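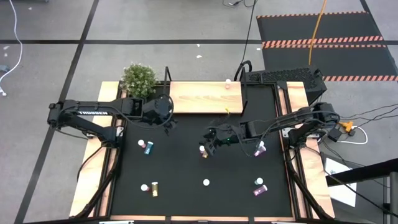 Search the forum Enter keywords Go

Does an island territory get its own vote on fishing treaties?

Feven Woldemariam
I'm doing a unit on self-governing islands and I've tied myself in knots. Say an island runs its own schools, health and fisheries, but the mainland still handles foreign affairs. If a neighbour wants a deal on prawn quotas, who signs it? My tutor says the mainland, my textbook hedges, and I've got 2,000 words due in June!

Wenico
Depends on the place, sorry. Start with the home rule act (or whatever yours is called) and look for the list of powers kept by the mainland. Quite often the island can negotiate on things it already runs, but the signature goes on in the name of the whole state. Cook Islands is a good one to compare - it's self-governing in free association with New Zealand and makes treaties in its own name. I got 8 pages out of that comparison at uni and could've kept going.

Gebreyes
Mainland signs. Always has.

Grendodlow
Not always, see the reply before yours. Feven, have a look at the Faroes too, they do their own fishing deals with the neighbours. And check whether your tutor means signing or negotiating, mine used to mix up the two all the time.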